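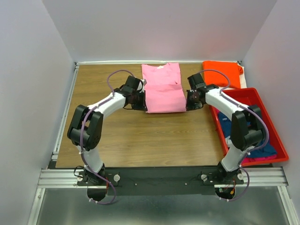

第三讲 折痕从哪里来:布料的弯曲、剪切与记忆

上一讲我们把纱线当成一根细梁,算了它的抗弯刚度,这一讲终于轮到整块布了!我一直觉得这是全学期最好玩的一讲,因为大家每天都在跟它打交道,却很少停下来问一句:一块布为什么会在这个地方起皱,偏偏不在旁边两厘米的地方起皱?拿一件折到一半的粉色衣服来说,下半截翻上去盖住上半截,前面那道边几乎是直的,可是靠近重叠处右端,立着一个尖尖的小褶。请大家先记住这个小尖角,它在力学上有个很漂亮的名字,讲到第四节会再碰到。

一、先把几个词说清楚

经向和纬向:机织布里,经纱沿织机长度方向走,纬纱横穿过去。两者密度常常不一样,所以同一块布横着弯和竖着弯,手感会差很多。针织布没有经纬纱之分,说的是纵行和横列,线圈互相套着,拉伸的余地大得多。T恤大多是针织,衬衫大多是机织,课后摸一摸自己身上穿的,立刻就有体会。

斜向:与经纬成四十五度的方向。机织布沿斜向拉,纱线本身几乎没伸长,变的是纱线之间的夹角,这就是剪切。裁缝说的“斜裁”利用的正是这一点,裙摆垂下来特别服帖。

悬垂系数:把圆形试样放在小圆台上,让边缘自由下垂,从上方打光,量投影的面积,再跟未下垂时的环形面积相比。系数越小,布越软垂。第五周的实验课我们会自己做,别忘了带铅笔和半透明纸,投影要描下来剪开称重。这个办法很土,可是准得让人高兴。

折痕和皱纹:这两个词平时混着用,课上请分开。皱纹可以在卸力之后自己消失,折痕则留下了残余变形。中间当然有灰色地带,棉布放一夜会平掉一部分,这种慢慢恢复的部分我们叫延迟弹性恢复。

二、为什么布爱弯不爱拉

一张薄片,拉伸刚度跟厚度成正比,弯曲刚度跟厚度的三次方成正比。厚度减到一半,拉伸刚度剩二分之一,弯曲刚度只剩八分之一。片子越薄,弯曲相对于拉伸就越“便宜”。薄片受到挤压的时候,它会优先选便宜的那条路,也就是鼓起来、弯出去。

布比同样厚度的塑料膜还要软得多,原因在于纱线里的纤维可以彼此滑动。想象一沓纸,没粘胶水的时候轻轻一弯就弯了,每一张各弯各的;刷上胶水,整沓就变成一块板。纤维之间的摩擦介于这两种情况之间,所以布弯过去再弯回来,走的不是同一条曲线,中间围出来一块面积,那就是滞后损失。抗弯曲线上的这个圈,请大家务必会画!期中一定会用到,麦耀宗(Yao-tsung Mak)老师带的习题课也会专门练。

三、一个粗糙但好用的估算

取一条宽度均匀的布条,水平伸出桌沿,慢慢往外推,直到布条前端碰到与水平面成41.5度的斜面。伸出长度的一半定义为弯曲长度 c,弯曲刚度 G 等于单位面积重量乘以 c 的三次方。这就是悬臂法。

算一道题。某块平纹棉布伸出长度50毫米,那么 c 为25毫米,即2.5厘米。c 的三次方是15.625立方厘米。单位面积质量如果是每平方厘米0.012克,用习惯上的克力作单位,G 就是0.1875克力·厘米。换一块同样重量、弯曲长度大一倍的布,G 会变成原来的八倍。所以量长度的时候一毫米都不能马虎,三次方会把误差放大,长度量错百分之二,刚度就差出百分之六左右。

有同学去年问,为什么正反面测出来不一样。问得太好了!织物有卷边倾向,单面针织尤其明显,一面测出来偏硬、一面偏软是常事。正确做法是正反、两端各测,经纬分开取平均,千万不要全部混在一起平均掉,那样方向性的信息就丢了。

四、尖角从哪里来

一张平面的薄片,如果只许弯、不许拉,能变成什么形状?高斯给过答案:高斯曲率必须处处保持为零。能做到的只有柱面、锥面和切线曲面这几类。把一张纸卷成筒很容易,想让它贴住一个球就不行了,一定会起褶。

布折过去的时候,折线如果是直的,两边的材料相安无事,整条折就是一段小半径的柱面。可是只要两端对得不齐,一端比另一端多出来一点点,多余的材料就得有个去处。最省能量的办法是把它集中到一个点上,围着这个点形成一个锥。这种结构叫可展锥,英文简写 d-cone,尖端附近很小一块区域承担了绝大部分的拉伸,其余地方仍然只是弯。开头提到的那个小尖角,可以先按这个模型去想。实际的布还要加上剪切和摩擦,机织布沿斜向有不少变形余地,尖端会比纸钝一些;纸几乎不能剪切,所以揉过的纸团满是锋利的尖点和棱线。

课堂小实验:拿一张圆形的描图纸架在杯口,用笔尖从中心往下按。你会看到纸面不会均匀地凹下去,它会有一部分离开杯沿拱起来,拱起的角度跟纸的厚薄几乎没有关系!换成棉布再做一次,比较两者的区别,把你的观察写进实验记录里。

五、折痕的“记忆”

纤维素纤维里有大量氢键。布折着压住,氢键在新的位置上重新搭起来,折痕就定住了。水分子会钻进来拆掉一部分旧键,分子链得以移动,干了以后又在新位置成键,这也就是蒸汽熨斗能把棉布烫平、也能烫出裤线的道理。羊毛多一套二硫键,聚酯则主要看玻璃化转变温度,热定型的褶裥可以洗很多次还在。

折皱回复角是常用指标:试样对折、加压规定时间、卸压后量张开的角度。角度越大恢复越好。经向纬向两个角加起来报一个总数是行业习惯,但写报告时请把两个数都列出来。

六、作业与阅读

1. 完成悬臂法数据表,样布在1345室门口的架子上自取,编号为 Lai 的是平纹棉,编号为 Cuvik 的是单面针织。用完请放回原处,八月份样布要重新整理。

2. 用一段话解释:为什么同样一块布,沿经向对折和沿斜向对折,折线附近的样子不同?请用到“剪切”一词。

3. 选做:推导薄片弯曲能与拉伸能之比随厚度的变化,并讨论厚度趋于零时的情形。篇幅不限,写得尽兴的同学欢迎来跟我聊。

阅读材料是讲义附录二,重点看滞后曲线那几页。下一讲进入缝线和接缝,布一旦被缝在一起,两层之间的弯曲就互相牵制,缝线起皱的问题又会把今天的屈曲请回来,请带上这一讲的笔记。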